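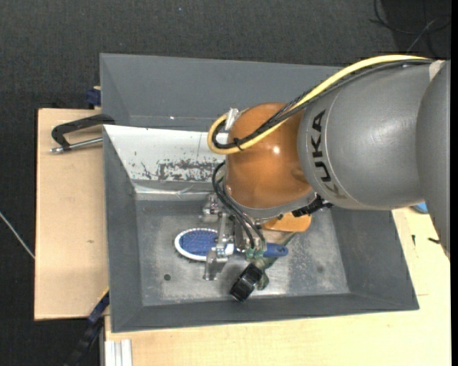 Equipment plan for the picking cell: what we ask for in the next budget

The equipment request for the picking cell must be with the finance office before the end of August, and we would like to have comments from all groups before we write the final version. A first draft was discussed on 13 April 2022.

The arm itself is not in the request. It has enough reach and load for the mixed items we pick from the bin, and Riis has confirmed that the service contract can continue on the same terms. The money is needed for the parts near the item. We propose 6 sets of gripper fingers from Plallell, in two lengths, and one spare set of hoses and fittings. Each set costs 1232 euros without tax. Stirnska gave a lower price, but their delivery time is five months and they do not sell single fingers, so one broken piece means a whole new set.

The second point is the bins. At present the bin is fixed to the boards with clamps, and after each change of bin the position must be taught again. Vudis offers a base plate with locating pins for some 1000 euros. We think it is a reasonable price if it saves us the repeated teaching, but we have asked to borrow one plate first.

We have not included a new camera. Several people asked for it, and it can be taken up again next year when we know which items give the most failed picks. Cables and cable ties come from the normal workshop budget, please do not put them on the list.

Groups who want to use the cell during the autumn should also tell us which kinds of items they plan to bring, especially flat or transparent ones, as this decides the choice of finger length. Send your comments to Elínborg Brøndum.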